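Leone by Nuvaver
Bench arm for light picking and tidying

Book a demonstration

Leone is a single arm on a fixed base, made for people who would like the dull jobs done and don't mind them being done slowly. It lifts up to 3 kilos, or considerably less if you ask it to hurry.

Visits are held at our Brimen showroom and last 2 hours, tea included. Daiane Leite runs the session and will let you press the stop button, which most visitors enjoy more than the arm. You are welcome to bring awkward objects from home. Woven baskets are a fair test of anybody's patience.
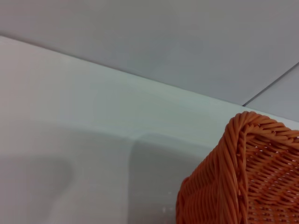
Can I bring my own items for Leone to pick up?
Anything dry, unbreakable and under the weight limit is fine. Please leave the cat.

The next open day is Sep 16, 2024. Places cost nothing, though the Plustport carry case is on sale by the door at £285 and you will walk past it twice.

Product code: 3000
Power: ordinary wall socket
Noise: a low hum, some sulking when cold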